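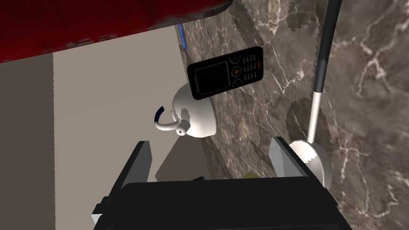
Skaltow has pulled the latest release of Arkenex, its control software for two-armed kitchen robots, after finding that the emergency stop did a fine job of stopping one arm. The other arm sometimes took it as a suggestion. The fault showed up over the weekend in Datier, the simulated kitchen where the company tries out new code before any of it gets near a real counter. The kitchen is stocked to be awkward, with a marble counter, a ladle, and a black candybar phone tilted over a white teapot, and most of the test plan is about not hitting any of that. The stop command was on page one of the plan and had been expected to take up very little of anyone's Saturday.

The company's Chisholm office ran 400 trials overnight. Each one let the robot begin a routine chore, sent a stop at a random moment, and checked that both arms held still. In 34 of them, the right arm went on moving for as long as 2 seconds after the left had frozen. That is plenty of time to cross a counter, and it is well past the limit Skaltow sets for itself.

What made the fault hard to spot was the paperwork. The log for every one of the 34 trials read "stop confirmed," because the software asked only the first arm to answer and then signed for both. The dashboard stayed green until breakfast. An engineer going through replays on Monday noticed an arm drifting along behind a cheerful row of check marks and started pulling the rest.

Grip state was part of the problem as well. Arkenex holds a stopped arm differently depending on whether the hand is carrying something, so that a robot told to freeze doesn't drop a full pot on the floor. If the hand was open, with nothing between the fingers and only bare floor ahead of it, the software put the stop message in a lower-priority line, behind position updates and a temperature reading. An empty hand was judged to be in no hurry. 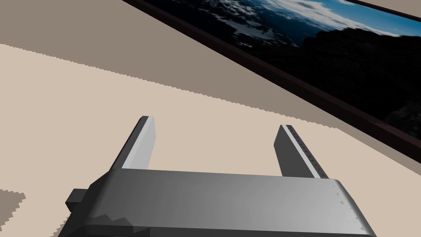

One line of code, two arms

Skaltow traces the mistake to a change made in October, when code written for a single arm was copied over to the two-armed model. The part that sends the stop was updated. The part that waits for the reply was left as it was, and it has been waiting for exactly one reply ever since.

No physical robot received the release, the company says. Four customer sites had it scheduled and have been told to stay on the previous version, which does not have the fault but does have a known habit of closing cabinet doors twice.

A corrected build is being tested now. It sends the stop to both arms ahead of all other traffic, demands an answer from each, and cuts motor power if either one fails to reply. The new trials concentrate on split chores, with one gripper working low over the counter between a green fruit and a white cup while the other is well off to the right, in front of the wall. Engineers have also been asked to watch the replays, a step the old plan listed as optional.

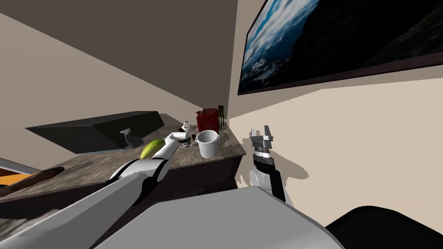
Anathi Zwane said the fix was welcome but that the log worried her more than the arm did, since a stop that fails loudly gets repaired the same day and one that reports success can sit there for months. She wants the confirmation to come from the joints themselves, measured, with the control software kept out of it entirely.

Skaltow said it was considering the idea for a later version. It has not given a date for the corrected release. The temperature reading has been moved to the back of the line.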